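The Floors Under Skaltside

When the wool mill at Skaltside closed, the village was left with 4 long sheds and a lot of old pine. Most of the boards had been walked on for generations and soaked with lanolin from the fleeces. A salvage dealer offered to take the lot.
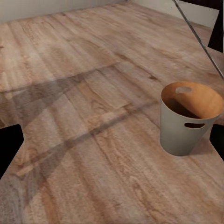

Nidia Valderrama turned him down. She had bought the smallest shed the winter before and was living in one end of it with a camp stove. She wanted the boards to stay where they were, and she spent most of July on her knees finding out whether they could.

A pine floor of that age is soft. A chair leg will dent it, and a drum sander in the wrong hands will dig a trough in it before the operator has found the off switch. Valderrama rented one for a Sunday, used it on a back corner, and returned it the next morning. After that she worked with a hand scraper and a small orbital sander, 735 square feet in all.

"The grease was the slow part," she says. "It clogs the paper. You get one board done and you need a new sheet."

Saimi Sjöberg, who lays floors out of a shop in Catstead, came over to look at the joists. Two were rotten at the wall end, where rain had been getting in under the sill. She cut them back and bolted new lumber alongside. The repair cost Valderrama $2,856, more than she had spent on everything else put together.

They disagreed about the finish. Sjöberg wanted a hard varnish. Valderrama wanted oil and got it, though she agreed to varnish the kitchen end. The oil needs renewing every year or two, and it marks if water is left standing. On the other hand, a bad patch can be sanded and redone in an afternoon without touching the rest.

The gaps between the boards were left alone. They open in winter when the stove is lit and close again by early summer. Sjöberg says people call her every January about this, and she tells them to wait.

Two of the other sheds have since sold. Adhiambo Kaijage, who has the one nearest the river, set aside $500 for sandpaper and oil and has already asked to borrow the scraper.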